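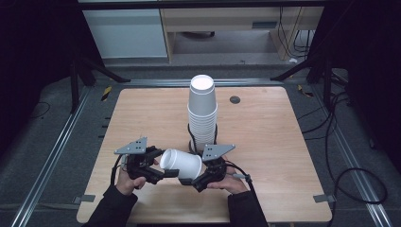
The White Cup

Few articles are handled as often, or considered as seldom, as the paper cup. At the Nomcombe Institute of Domestic Design, where the autumn display opens in September, it has been given a room of its own.

The display has been arranged by Jirayu Chaimongkol, keeper of household goods, and traces the cup from the office water fountain to the village hall tea table. The earliest piece is a cup issued in 1963 by the Pomora works, which supplied railway buffets across the county. It is plain white, with a rolled rim and a recessed base, and would pass without remark at any gathering today.

The rim receives particular attention. The top edge of the paper is turned outward on itself, giving the mouth of the cup its stiffness. Without it, the wall would fold under the pressure of a thumb. The rim also holds each cup slightly apart from its neighbour when nested, and produces the close ridges that run along the side of any stack.

The slope of the wall is the other concern of the designer. A gentle taper allows cups to nest deeply and saves space in the cupboard, but if it is too slight the cups bind together and must be prised apart. Riketti, a later maker represented in the display, altered its taper 13 times before settling on a pattern. The working drawings are shown beside the finished cup.

Visitors are invited to consider storage as well. The Institute's own practice is to stand cups upside down on a clean table, so that dust does not settle inside. Those serving are asked to lift one from the top by its base and to keep their fingers away from the mouth. A single cup is best held lightly, as firm pressure on both sides will crease the paper.

"People bring us silver and china," Mr Chaimongkol remarked. "I should be glad if they also brought us what they drank from on Thursday."

The display occupies Room 2, beside the Hemmin collection of kitchen tins. Admission is free. Unused cups offered to the collection may be left at the front desk, together with a note of the maker where this is known.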